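Course notes > Robotics lab > Unit 6
Print | E-mail this page

Comparing hand-held grippers on small fruit
Notes by Kwabena Sulemana

For this unit each pair works with two hand-held grippers and a bowl of mixed fruit. The Flostau pads are stiff, the Meltetti pads are softer and wear out sooner. Log every attempt, including misses.

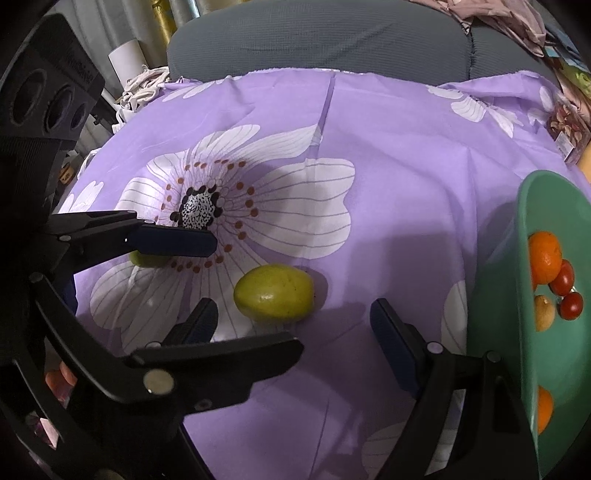

Grippers and small fruit on the flowered cloth, both views.

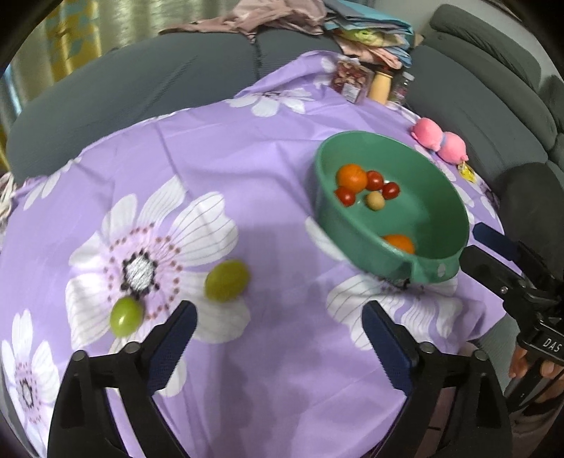
Approach angle matters more than speed. Open the jaws wider than you think you need, come in low, and close slowly - a small oval fruit rolls if one pad touches first. Record the pad type, the fruit, and which finger made contact first. A patterned cloth is harder for the tracking than a plain one, so do 49 attempts on each.

Hand in the log and one page of comments. Read the Asamoah chapter on pad friction before the next unit.

Print | E-mail this page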